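How to stop a table wobbling

Most wobbly tables in this country are held level by a beer mat. It works until someone hoovers. The cure takes one evening and costs less than the mats, if you count the beer.

You will need a spirit level, a screwdriver, a pencil, some stick-on felt pads and a patient friend. Mine is Fatima Zwane, who has firm views on furniture and is usually right, which makes the evening longer.

1. Blame the floor first
Turn the table a quarter of the way round and press on each corner. If the wobble stays in the same part of the room, the floor is at fault. If it travels with the table, it's the table. My old Sidden passed this test in every room of the flat except the one I wanted to eat in.
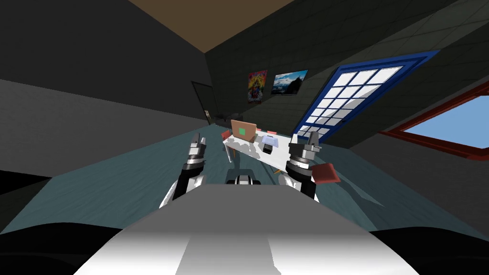
Old floors dip towards the middle, and new ones dip wherever the fitter had his lunch. You won't fix either with a screwdriver, so skip to step 4 and lower your hopes.

2. Tighten everything
Clear the top, lay a blanket down and turn the table over. Go round each leg and nip up the screws a little at a time. Don't finish one leg before starting the next, or you'll pull the whole thing crooked and have to begin again in a worse mood.

If a screw just spins, take it out, push a glued matchstick into the hole, snap it off flush and leave it overnight. I gave my Vavik 14 hours and it has behaved ever since.

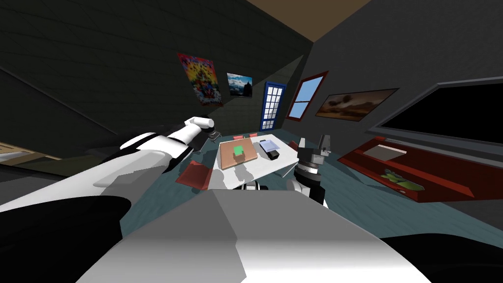 3. Find the short leg
Stand the table back up and rock it gently. Two opposite legs will stay put and the other two will take turns leaving the floor. Slide bits of card under one of those until the rocking stops. Mark that leg in pencil, somewhere low. You think you'll remember which one it was. You won't.

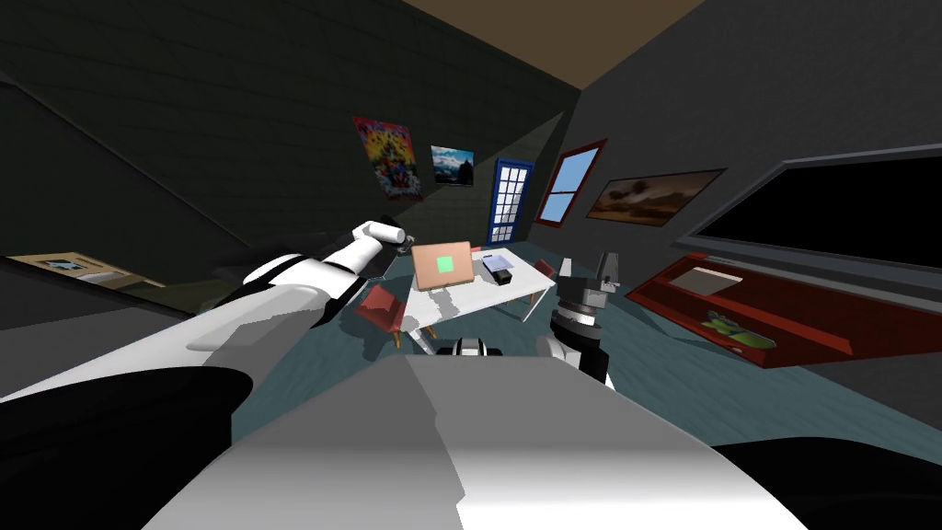 White table and the floor around it.

4. Pad it
Cut a felt pad to the size of the foot and stick it on. Add another if you need to, but stop at three. Past that you have built a sock. A pack of 70 from Okeke will see you through this table and every table your children ever own.

5. Check the top
Put the level along the length, then across, then corner to corner.

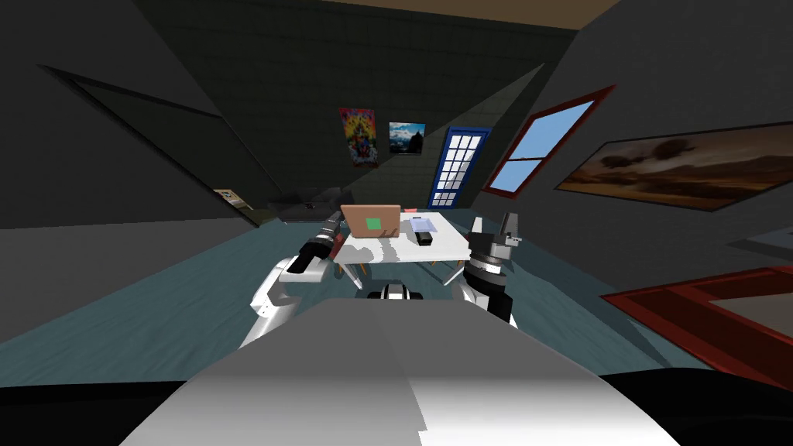
A bubble slightly off centre is fine. Peas will stay on the plate. Oda Brekke wrote in to say she planes the long legs down instead, and that it took her 7 goes to get a Janik dining table steady. It is now a coffee table, and she says it's very good.

Go back in August and tighten the screws again, as wood moves in warm weather. Keep one beer mat in the drawer for pubs.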